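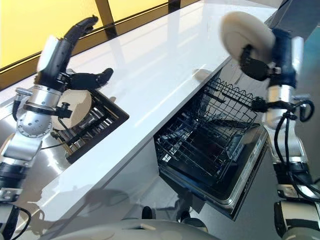 Workshop > Builds > Two-arm kitchen rig

4 min read

This page covers the two-arm rig we have been putting together since February in the shared workshop at Sondska. It works at a kitchen counter, and the job we gave it is dishes: plates between the dishwasher and the sink side, one hand each. Toivo Rantala did most of the mechanical work, Suqin Wan wrote the motion code, and I did the wiring and kept the notes. More pictures will go up as the build moves along. The notes for this one are longer than a caption should be, so they are split by part.

Arms. Silver and white segments, left and right, mounted to one light gray base. We got them secondhand as a pair and spent 2,420 on them, which was most of the budget. The left one had a stiff wrist when it came in. Toivo took the cap off, cleaned it out and put it back with new bolts.

Hands. Both are multi-fingered. The left one is black and the right one is black and blue. We started with plain two-jaw grippers from Lorkero and they were fine for cups, but a plate held by the rim at one point turns under its own weight. With the fingers spread behind the plate and the thumb across, it stays put much better. The picture has the left hand with a round white plate held upright just above the sink opening, clamped against the palm.

Cables. The black bundles on the right arm run from the wrist down along the links. They are looped loosely on purpose. The first set was tied too tight and pulled a connector out at full reach. Urho Kiiskinen suggested leaving a hand's width of slack at each joint and we have not lost a connector since.

Dishwasher. The door is folded down and the upper rack is pulled partly out, which is our standard starting position. The arms do not open the door yet. Suqin has a routine for the rack but it drags to one side, so for now one of us sets it by hand before each run.

Sink. There is a wire dish rack down inside the opening. Lowering a plate into a rack below counter height is harder than it sounds, as the wrist has to clear the edge of the counter while the plate stays vertical. We slow the arm down a lot for that last stretch.

Counter. Long, white and very glossy. It gave us trouble early on: the vision code kept finding a second pair of arms in the reflections. Nusrat Chaudhry fixed it by masking out the counter surface and only looking for plates above it. A matte mat would have been easier, but it slid.

Speed. The right hand is lifting a plate above the dishwasher rack, fast enough to blur it. We may turn that down. Moving both arms at once is the newest part of the code, and they still wait for each other more than they should – mostly when the left is busy over the sink.

Logging. Every run is saved under a number and we are at run 473. Most of those are short. A full session is 10 plates, then we reset everything and go again.

Still to do: the rack routine, softer fingertips (Impi Honkanen is casting a set), and a proper cover for the wrist wiring. After that we want to try bowls. The bench is open on Thursday evenings if you want to see it running – please keep behind the line on the floor while the arms are powered.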